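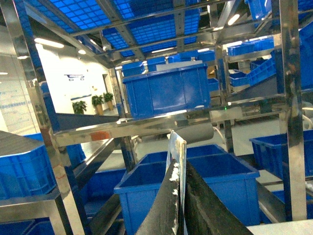 Povel — stock and returns list for the Kultisdale book exchange. Plain CSV, one row per title. Quick README for now, will tidy when I get a minute.

Last touched 7/12/19. — Fatos Tomić

## What's in the folder

- `titles.csv` — the main list, 270 titles
- `returns.csv` — what came back and in what shape
- `places.csv` — shelf and bin codes, plus the old codes they replaced
- `notes.txt` — stuff that doesn't fit a column. Read it before you email me

No cover scans. No borrower names either, those live in the sign-out book and are staying there.

## Columns in titles.csv

| column | what it is |
|---|---|
| `id` | ours, never reused even if the book is gone |
| `title` | as on the title page, not the spine |
| `author` | last name first |
| `isbn` | blank if the book has none or I couldn't read it |
| `lang` | language of the text |
| `copies` | copies we hold, incl. ones out on loan |
| `place` | code, look it up in `places.csv` |
| `cond` | A, B, C or X |
| `added` | month and year we got it, if known |

91 titles have no ISBN. Mostly older printings and local history pamphlets. Please don't fill these in from a web search!! The number you find is usualy a later edition and then the page counts don't match and teachers complain.

## Condition codes

- A — clean, could pass for new
- B — used, all pages there, some writing ok
- C — loose binding, heavy writing, water marks
- X — don't lend, keep for parts or recycle

Judgment call between B and C. If the spine gives when you open it flat, C. Pencil doesn't count against a book, ink does.

## Place codes

Letter for the area, then shelf, then position. `R` is the reading room, `S` is storage, `T` means in transit between the two. Anything starting with `Q` is an old code from before the move and shouldn't be in `titles.csv` anymore. If you see one, look it up in `places.csv` and fix it there and then.

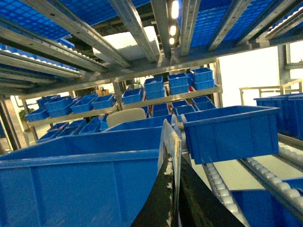
*Storage — blue bins on the shelving and roller conveyors.*

Bin codes are for the bin, not the spot. Move a bin and the code goes with it. So `place` tells you which bin to open, and you have to walk the row to find it. Yes I know. Changing it means relabeling everything and that isn't happening before the fall.

Books that go in a bin go spine up. Big atlases flat on top, never on edge.

## Returns

Every return gets a line in `returns.csv` even if nothing changed. Fields are `id`, `cond_out`, `cond_in`, `note`. Leave `note` empty if there's nothing to say, don't type "none" or "n/a" or a dash — it breaks my filter.

If condition dropped, change `cond` in the main list too. This gets forgotten a lot. There are 2 known mismatches right now, both in the chemistry books, both waiting on somebody to physically look.

## Known problems

- Accents. File is UTF-8. Open it by double clicking in a spreadsheet program and save, and half the authors turn to mush. Use import.
- Same program also eats leading zeros in `isbn`. Import as text.
- The Âu series is entered as one title with many copies, should be split by volume. Started in June, stopped.
- `added` is blank for everything from the Imer donation. It came without a list and I'm not going to guess.
- A few titles in all caps, copied from an older sheet. Harmless, ugly.
- `lang` for the bilingual dictionaries is just whichever language comes first on the cover

## Making changes

Copy the file, edit the copy, send it over with a line saying what you did. Small changes only please, it's much easier to check one shelf than a whole area. Don't sort the file before sending! I compare line by line and a sorted file looks like everything changed.

New title = new row at the bottom with the next free `id`. Title gone for good = leave the row, set `copies` to zero, cond X.

If you borrow the list for something else (reading lists, a class project, whatever) go ahead, just take a fresh copy each time. Old ones floating around are how we ended up with two different number 40s.

## To do

- split Âu by volume
- add publisher column? asked for twice, not sure it's worth it
- check the pamphlet titles against the actual pamphlets
- write down how the `places.csv` old codes map when a shelf got divided — at the moment it's only in `notes.txt` and teh wording is bad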